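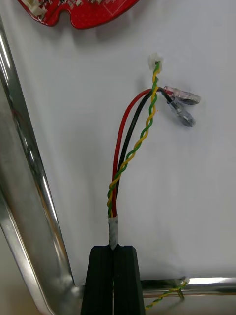 Siv Isaksson here, with the wiring update a few of you kept asking for! I have been putting off the little harness for my Tanetti bench lamp since April, mostly out of nerves, and this week I finally sat down with a big mug of tea and got going. I'm a tape person, as you know, so there's a short band of white tape around the bundle down at the base, and from there the red and the black each go their own way up to a clear-sleeved terminal, with the yellow and green twisted together beside them. I do love a tight twist. It pleases me more than it probably should.

A couple of you asked why I twist one pair and leave the others alone. On this lamp the yellow and green go to the dimmer knob and the red and black bring the power, and when I come back to it in a year I want to see which is which without digging out my notebook (which will be under something, it always is).

About the clear sleeves, because I can feel the question coming: I like being able to peek at the metal inside once it's crimped. My old ones were solid blue, and I spent a whole evening tugging at a bad one, never suspecting it, and blaming the poor switch!

The terminals came in a mixed box from Bepari, 464 pieces, and I'm sure I will be leaving most of them to my grandchildren. If you only have one lamp to fix, please buy the small bag.

Oh, and glue. A small blob of the white stuff is plenty to anchor the end of a twisted pair. My first try, on the Kendmont clock, had so much on it that I had to chip it off with a butter knife, and I had to do that 2 times before I learned.

Next up is the lamp base, which needs 3 new screws and a good wipe down, and then I'll show you the whole thing put together. If anyone has a spare Tanetti shade in cream, my messages are open and I will happily pay the postage!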